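Search this site Search
0 comments 2 shares

4. Does the notice rule do what its defenders say?

The usual defense of the notice rule in tort cases against product sellers runs like this. A seller who has been told of a hazard is in the best place to fix it, so liability should start on the day the seller is told. Before that day the loss stays with the person who was hurt. After it, the loss moves to the seller. The rule is said to be cheap to run, since a court has only to find a letter and read its date.

We doubt nearly every step of this. Take the claim about cost first. In the dispute we call Sekow, after the seller, the parties spent most of their time on what counted as being told. A customer had complained by phone to a repair shop under contract with the company. The shop wrote the complaint on a work order and filed it. Did Sekow know? The trial judge said yes, the appeals panel said no, and the two opinions use the word "notice" in senses that have little to do with each other. A rule that takes two courts to apply to one work order is hard to call cheap.

The second claim is that notice gives sellers a reason to look for trouble. The opposite pull seems at least as strong. If duty begins with knowledge, a firm gains by not knowing, and it can arrange its mail room accordingly. Rathore (Yogesh Rathore, in a working paper circulated in February) answers that courts can treat willful blindness as knowledge. They can, but proving it means proving what a manager would have learned from a file he chose not to open. Rathore gives no case in which a plaintiff carried that burden without a whistleblower, and we have found none either.

Bonero is often cited on the other side. There the seller had received 15 written complaints and pulled the product. The rule's defenders treat this as the rule at work. We read the record differently. The seller's insurer had already threatened to drop coverage, and its largest buyer had stopped ordering. Either fact would explain the recall. The opinion mentions both in a footnote and then credits the law. It is an odd habit in this literature to give legal rules the benefit of every doubt about cause while holding markets to a strict standard of proof.

The third claim, about fairness, has more to it. It does seem harsh to charge a small seller for a defect it could not have found. But the harshness depends on who else might pay. In Gautam the injured buyer's medical bills went unpaid, and the seller had a policy that would have covered the loss for a deductible of $1,000. The court did not discuss the policy at all. It may have been right not to, as a matter of evidence. As a matter of fairness the silence is hard to defend, and writers who praise the decision for its moral clarity should say why the uninsured party was the better one to bear the loss.

None of this shows that strict liability would do better. Strict rules bring their own fights, mostly over what counts as a defect, and those can last as long as the fight in Sekow did. Our point is narrower. The case for the notice rule rests on guesses about behavior that its supporters have not tested, and the few decisions they rely on will bear other readings.

The same problem is now turning up with service machines that work near the public. Resum, a leasing firm, asks its customers to sign a form stating that the firm has no notice of any fault unless a report arrives through its own web page. If the form holds, a clerk who tells the delivery driver that an arm is sticking has told no one. We suspect courts will refuse to enforce it against an injured bystander, who signed nothing. Against the customer the answer is much less clear, and the notice rule as now stated gives a judge very little help in reaching it. Section 5 takes up the contract question and leaves the bystander for later work.

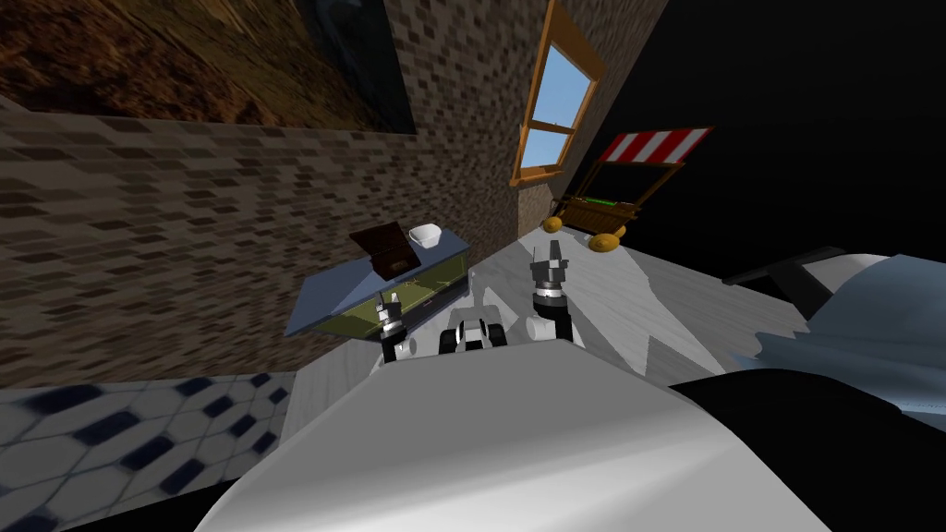
Figure 1. Simulated two-armed robot near a blue-topped counter.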